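Marriage preparation in religious communities

Marriage preparation is the name given to the talks, classes, weekends and private meetings through which a religious community helps a couple get ready for married life. It goes by many names. Catholics in North America often call it Pre-Cana, after the wedding at Cana in the Gospel of John, while Protestant churches tend to speak of premarital counseling, and in Orthodox Jewish communities the usual terms are kallah classes for the bride and chatan classes for the groom. Muslim communities have their own courses, frequently run by a mosque or by an imam and his wife in their living room. The forms differ a good deal, but anyone who has sat through one kind would probably recognize the others, right down to the tea and the slightly nervous laughter at the start.

This article deals with preparation for religious marriage in general. For the ceremonies themselves, see the articles on weddings in the separate traditions.

Background

For most of history there was no course to attend. A young woman learned what she was going to learn from her mother, an aunt or an older married sister, often in the last few days before the wedding and sometimes in one hurried conversation the night before. A young man learned even less, or learned it from other young men. The clergy did have a part to play, but it was mostly a legal one. The priest or minister wanted to know that both people were free to marry, that they were not too closely related, and that each of them had agreed to the match. The reading of the banns, which is still done in some churches, belongs to this older way of doing things.

Classes in something like the present form grew up in the first half of the twentieth century and spread quickly after the Second World War. People were moving to cities, away from the aunts and the older sisters. They were also marrying people their families had not known since childhood, and sometimes people from another church or another faith altogether. Clergy found that couples were coming to them with questions nobody had trained them to answer, and many of them turned, quite sensibly, to married members of the congregation for help. The habit of having an experienced couple lead the sessions goes back to those years, and it remains one of the best-loved parts of the whole business.

What is taught

The content varies from place to place, and a good deal depends on who is doing the teaching. Money, children, in-laws, quarrels and how to mend them, prayer at home and the meaning of the vows come up almost everywhere. So does the sharing of housework, although older handbooks put it under headings that would raise a few eyebrows now.

Then there is sex, the subject everyone expects and many teachers dread. Religious communities that ask people to wait until marriage are in a rather delicate position here. Having spent years telling young people what not to do, they have a short time in which to say something kind and useful about what comes next. Some do this well. Jewish classes, for instance, spend much of their time on the laws of family purity, which set out when a husband and wife may and may not touch, and a good teacher will use those rules as a way into a frank talk about the body. Muslim teachers can draw on a long tradition of legal and moral writing that treats pleasure between spouses as a right belonging to both. Christian courses range from very plain speaking to a leaflet passed across the table face down.

Nasrin Salehi, who taught Muslim brides for many years before writing about the work, describes women arriving at her class with real fear. They had been told that good girls did not ask. In her view the single most helpful thing a teacher can do is to say out loud, early on and in an ordinary voice, that pain is not a duty and that a wife may say no. She is equally firm that the men need a class of their own, and she has been known to turn a bride away at the door until the groom had signed up for his.

Formats

The weekend retreat is the best-known format. Couples arrive on a Friday evening, sleep in separate rooms if they are not yet married, and go home on Sunday after lunch. Evening courses spread the same material over several weeks, which suits people who work shifts or have children already. Many congregations offer private meetings with a minister, rabbi or imam, and in small communities this may be the only choice.

The retreat house at Kutside is often mentioned in writing about the subject, partly for its age and partly for its founder, Elfriede Koller, a Reformed pastor's widow with decided opinions. Her weekends took 6 couples and no more. She believed that people would speak freely around one table and would not do so around two, and she held to this even when there was a waiting list and the roof needed money. The program ran to 14 sessions, some of them as short as a cup of coffee. Koller's notes for leaders, typed and retyped over the years, were later put out as a small book by Strazds under the title Before the Door, and they are still a pleasure to read. "Do not ask them if they love each other," she wrote. "Ask them who gets up when the dog is sick."

Question cards are another common tool. The Kuvora set, prepared by Burgi Nägeli for mixed groups of Catholic and Protestant couples, is made up of 18 cards, each with a question on the front and a much harder one on the back. Partners answer in writing first and then swap papers. Nägeli always insisted that a couple could put any card aside without giving a reason, and leaders are asked to set aside a card or two of their own, so that no one feels singled out for doing it.

Since the spread of video calls, a growing number of courses have been held partly or wholly online. Opinions on this are mixed. Couples living far apart, or in a country where their faith has only a handful of members, have gained a great deal by it. Teachers miss the car park conversations, the ones that begin just as everybody is leaving and turn out to hold the question that mattered most. 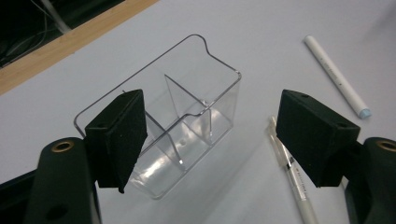
Cost is another matter on which practice differs widely. Some communities ask for nothing, on the grounds that a blessing should not come with a bill, and others charge enough to cover the meals and the heating. In the Duva valley the custom is for the parents of the couple to bring food for the whole group, and former participants tend to remember the cooking long after they have forgotten the talks.

Couples outside the usual pattern

Most courses were first designed with two young people in mind, both of the same faith, both living with their parents and neither of them married before. Plenty of couples today do not look like that. Many have lived together for years and find it odd, or even a little insulting, to be taught about sharing a kitchen. Widowed and divorced people bring griefs and grown children with them. Interfaith couples may be asked to attend two courses, which can be tiring, though some come out of it saying they understood their future in-laws properly for the first time.

Communities that bless same-sex unions have had to rewrite their materials, and the better rewritings have improved them for everybody. Taking out the old chapters on what husbands are like and what wives are like left room for asking what these two particular people are like. Wendelin Gisler, a Catholic lay teacher, has argued for the same change within much more traditional settings. His own course asks each person to write a page about an ordinary Tuesday ten years from now, and he reports that the two pages seldom describe the same Tuesday.

Criticism

The commonest complaint is that attendance is so often required. A couple who must show a certificate before they can have their date will sit through almost anything, and their presence says little about whether it helped. Others object to the teachers, who may be generous and well-meaning and still not have the training to notice that one partner is frightened of the other. Pirmin Wyss, in a long essay on the subject, makes this his chief concern. He recommends that every course include time spent with each partner alone, and that leaders know before the first evening where to send someone who needs help.

Women who grew up under strict teaching about purity have raised a further point, in memoirs and elsewhere. A few hours of warm and sensible talk, they say, cannot easily undo a childhood of shame, and the talking ought to begin much sooner. Quite a number of teachers agree with them. Some congregations have begun to hold open evenings for single adults of any age, covering much the same ground without a wedding date hanging over the room.

Research on the results is difficult to carry out, as couples who choose to prepare carefully may well be the kind who would have managed anyway. Studies have tended to find modest benefits in the way couples talk and argue during the first years, with less agreement about what happens later on.

See also

Banns of marriage
Betrothal
Ketubah
Mahr
Niddah
Pre-Cana

This page was last edited on 02/06/2022.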